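Pre-Purchase Inspection Checklist: Handheld Gripper, Bench 2
Site: Trondthorpe
Checked by: Cirilo Robles
Period: March

1. Price against budget — OK
Saarela quoted 3,822 for the gripper with mount. We have 2,000 left this quarter, so the rest has to come out of the next one. Still well worth planning for, I'm really pleased with this tool!

2. Finger blocks — OK
Tried both by hand with the power off. No play at the mount. Please add a spare pair to the order, Gorkley stocks them.

3. Pads — OK, with comment
Rubbery faces, no tears or lifted corners. Budget for one change a year.

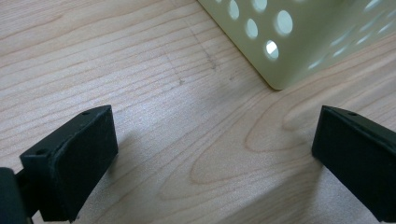 Item 4. Fingers open over the tabletop, perforated container behind.

4. Work surface — comment
Faint scuffs on the wood near the container. Light enough to leave alone, but I'd love to see a bench mat in the plan. Bitus lists one at 66.

5. Pinch points — action needed
Warning label missing from our bench. Order two and fit them before first use.

6. Power and stop switch — OK
Switch within reach from the stool. Tested at 9:30 and again after lunch.

7. Training time — open
Allow 30 minutes per person. Everyone who has tried it so far wanted a second go — a very good sign for the bigger order.

Result: pass, once item 5 is closed.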